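Friday, September 28, 2018. Planner notes, kitchen counter.

Grasp candidates on the black tongs still flip by 180 degrees between updates. Raised the hysteresis to 13 frames, reran the Ellery logs. 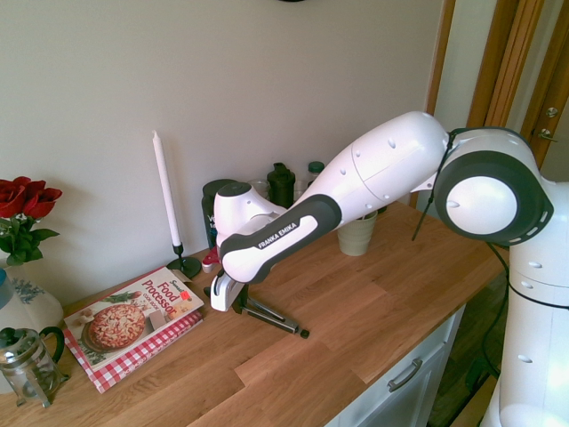
Why does the approach stall above the target? The planner rejects the final descent when the wrist passes within 9 mm of its joint-limit margin, then waits for a new candidate.

Ewan's patch re-seeds the IK from the last valid pose. Planning time down to 57 ms. Kettle still missing from the collision map; Fiachra to check the depth filter.

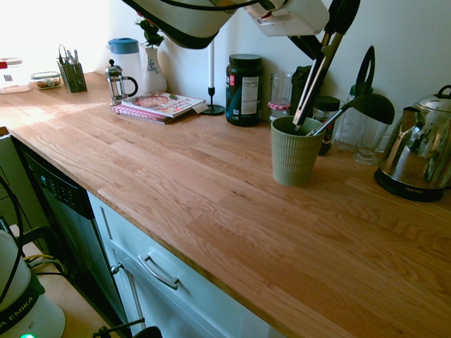 Counter with tongs in the green cup, kettle far right.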